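Paltance Home & Workshop Tips
Running a wheeled robot outdoors without bothering the neighbors

If you have been tinkering with a delivery or yard robot in the garage all winter, sooner or later you'll want to take it somewhere with room to roll. I say good for you! A big paved plaza is a lovely place to start, but it's shared ground, and a few house rules (mine have grown over the years, I'm afraid) will keep everybody friendly.

Ask first. Call whoever looks after the paving and get a yes in writing, even if it's only a short email. Then pick a quiet hour. I like Tuesday, before 9 in the morning.

Give way to everyone, always. Scooters and bicycles come through faster than you think, and a rider shouldn't have to guess what your machine has in mind.

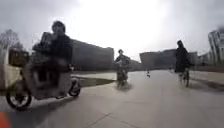
My own rule is to stop the robot completely once a rider is within 29 feet, and to let them get well past before it moves again. Keep one hand on the stop button the whole time - not in your pocket, not around a coffee cup. Our old Faltora remote has a nice fat red one you can find with gloves on.

Walk the route before you drive it. Look for raised curbs, slab joints and the spots where paving meets grass, and mark them on a little sketch. Small wheels can catch on a joint when they meet it at a shallow angle, so cross as squarely as you can. Glare deserves a line on the sketch too, and I'd do 3 slow passes in each direction before trying anything quicker.

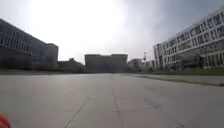 Open concrete with joint lines, lawn and a low curb on the right, and a very bright sky.

Before you pack up, wipe the camera covers with a soft dry cloth, check the wheels for grit, and write down the battery reading while you still remember it.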